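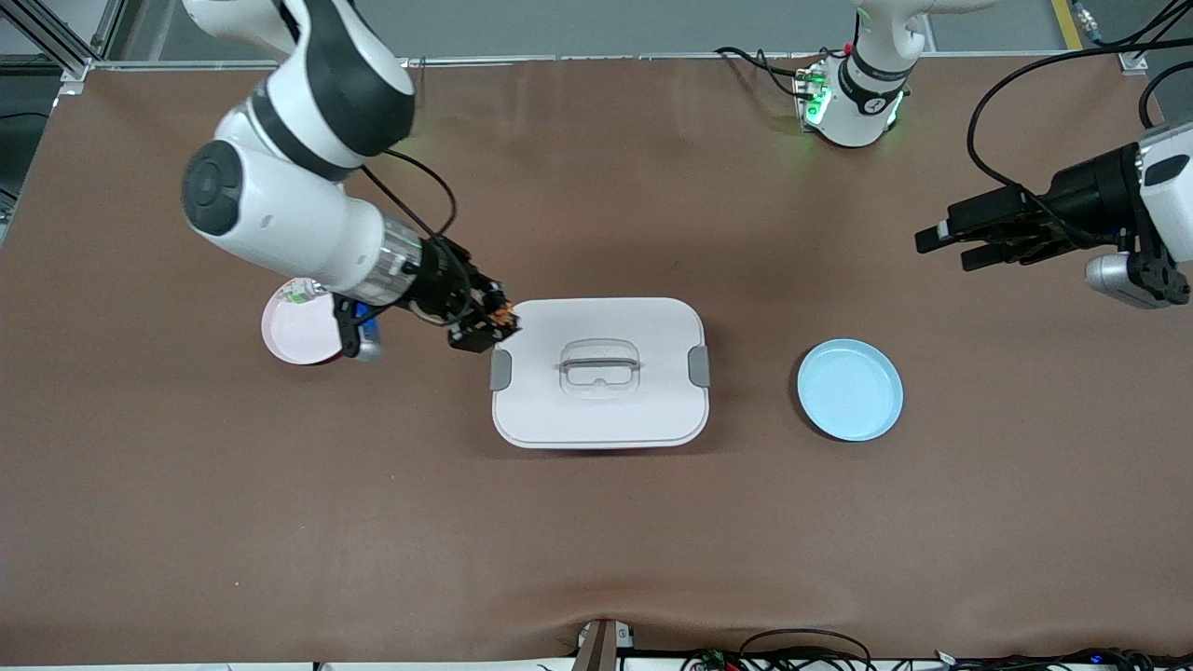
Droltumik Storage Containers: Frequently Asked Questions
Last updated March 2018

Are the containers safe for the freezer?
Yes. All sizes are rated to -40 °F. Leave half an inch of space below the rim when storing liquids, which expand as they freeze.

Can I use them in the microwave?
The base can be microwaved. The lid cannot be locked during heating – rest it loosely on top or remove it.

Why does my lid no longer close flat?
The usual cause is heat from the lower dishwasher rack. Wash lids on the upper rack at 140 °F or less. A warped lid will not recover its shape and should be replaced.

Do lids from the older Baltent line fit?
Only the 16 oz and 40 oz sizes share a rim. The 74 oz Baltent lid is slightly wider and will not seal on a Droltumik base.

How do I remove tomato stains?
Mix two tablespoons of baking soda with one of water, spread over the stain and leave overnight. Rinse before washing. Light staining does not affect food safety.

How do I clean the gasket?
Lift it out at the notch with a blunt tool. Wash by hand, dry fully and press back in, starting at a corner. Do not use bleach.

Can I order a gasket separately?
Yes. Gaskets are part number 635 and ship from our Pryor warehouse. State the container size when ordering.

How long can cooked food be kept?
Three to four days in a refrigerator at 40 °F or below. An airtight lid slows drying but does not extend this limit.

What does the warranty cover?
Cracks and hinge failure in normal household use for two years. Stains, knife marks and heat damage are excluded. Containers bought through Walodetti stores are covered on the same terms – keep the receipt.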